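Åsmund Hellström
9th August
Thread on pattern repeats in wallpaper. Most of the questions I get from Zusgate are about paste. Most of the wasted paper comes from the arithmetic, so the arithmetic goes first.

Terms. Repeat: the vertical distance from one motif to the next identical motif. Drop: one full-height length, ready to hang. Trim: the extra left at top and bottom for cutting in. Match: how one drop lines up with its neighbour.

There are three kinds of match on a label. Free match: hang it anywhere. Straight match: the same part of the motif sits at the same height on every drop. Offset or half-drop: each drop is shifted by half a repeat from the one before.

The worked figures are from my own back bedroom. Ceiling to skirting is 2,585 mm. The paper is a Wumden floral with a 541 mm repeat, straight match. I allow 100 mm of trim per drop, split evenly top and bottom.

2,585 plus 100 is 2,685. Divide by the repeat and you get a little under five. Round up to five whole repeats: 2,705 mm. That is the spacing between the start of one drop and the start of the next on the roll. The 20 mm left over is the cost of the match, which is very cheap.

It is cheap by luck. Raise the ceiling by 30 mm and the same sum needs six repeats, or 3,246 mm per drop. Nearly all of the sixth repeat goes in the bin.

So measure the wall before choosing the paper. A ten-metre roll (10,050 mm on the label) gives me three drops with 1,955 mm left over. At six repeats per drop it would still give three, but the leftover is down to a strip that will do very little over a door.

Measure the height in several places and use the largest. Old ceilings are not level and the tape will show it. Mine varies along the chimney wall by more than I would like.

Bouquet patterns make a good study, as the eye picks out each bunch separately. Look at how the motif runs over the back wall and both side walls. Violets on cream, all four.
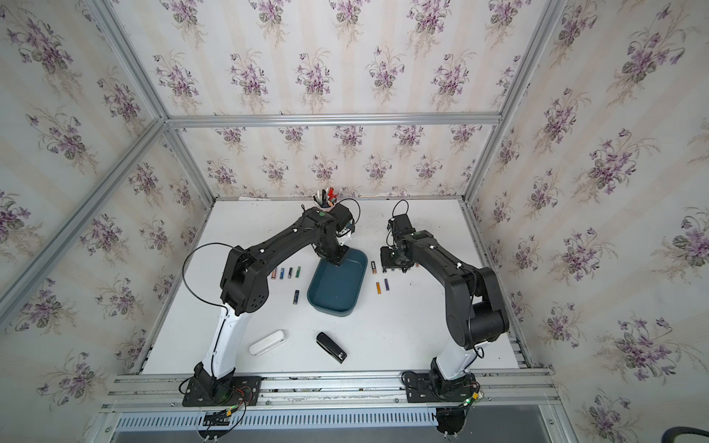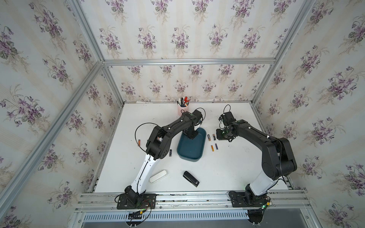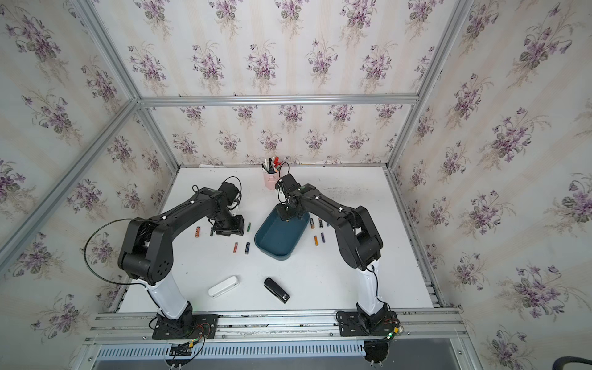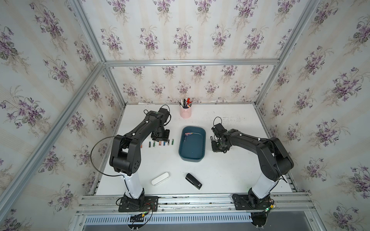
Half-drop next. The usual advice is to work from two rolls, one for the odd drops and one for the even. It is sound advice. All the odd drops start at the same point in the motif, so each roll behaves like a straight match.

With one roll you can still do it, but every cut has to skip to the next half repeat. On my figures that loses 290.5 mm between drops, against 20 mm from two rolls. I would still get three drops. On a taller wall I might not.

Mark the back of each drop in pencil as it is cut: number, and an arrow for up. Soft pencil. Ink can come through a pale ground once the paste reaches it.

Check the batch number on every roll before opening any of them. Two batches of the same design can differ in the ground colour by an amount that is invisible on the table and plain on the wall. Shops will usually take back an unopened roll and will usually refuse an opened one.

If you are stuck with two batches, change over at an internal corner. The light falls differently on the two walls anyway and the change is hard to find.

Where to start. On a plain wall, start next to the window and work away from it. On a chimney breast with a large motif, centre the first drop on the breast, or centre the join between the first two, whichever leaves the wider strip at the sides.

Plumb line for the first drop, and again after every corner. Do not trust the corner itself. I use a brass bob on cotton thread. A laser is quicker, if it stands on something that does not move when you walk past.

Internal corners: measure from the last edge to the corner at top, middle and bottom. Take the largest, add 10 mm, cut the drop lengthwise to that. Turn the 10 mm round the corner. Hang the remainder on the new wall to a fresh plumb line, lapping over the turn.

You will lose a little of the pattern in that lap. Up to 2 mm I leave alone. Beyond that, move the remainder up or down until the motif agrees at eye level, and let the error go to the ceiling and the skirting.

Same principle for any mismatch along a drop. Printed repeats stretch when wet and no two drops stretch equally. Match at eye level first, then brush outwards from there.

Soaking time is the main cause of unequal stretch. For paste-the-paper types, give every drop the same number of minutes between pasting and hanging. I write the time on a scrap of lining paper. Paste-the-wall types hardly move and need no soak.

I used Niazi ready-mixed on this job. It was a touch thick from the tub and I thinned it with cold water. Seams went down with a Clarko roller, lightly. Heavy rolling squeezes paste out and leaves a shiny line, and on an embossed paper it flattens the surface as well.

Offcuts. Keep everything longer than one repeat. Over the door and under the window I needed short lengths, and a short length still has to start at the right place in the motif. A piece of 400 mm may be tall enough and still have the wrong part of the flower on it.

Number of rolls: count full drops round the room, ignore the door, divide by drops per roll, round up, then add one. The spare stays in the loft. I papered the landing in February and was back for its spare before Easter after a leak at the cistern.

Question from the replies: does the repeat on the label include any tolerance? Not on the ones I have bought. I measure across four repeats on the first roll and divide. If it disagrees with the label I use my own figure.

Another: lining paper first? On sound plaster, no. On patched plaster, yes, and hang it sideways so that the joints cannot fall under the joints of the top paper.

I will do stairwells separately. The long drop there has to be worked out from the highest point down, and the ladder arrangement needs its own thread.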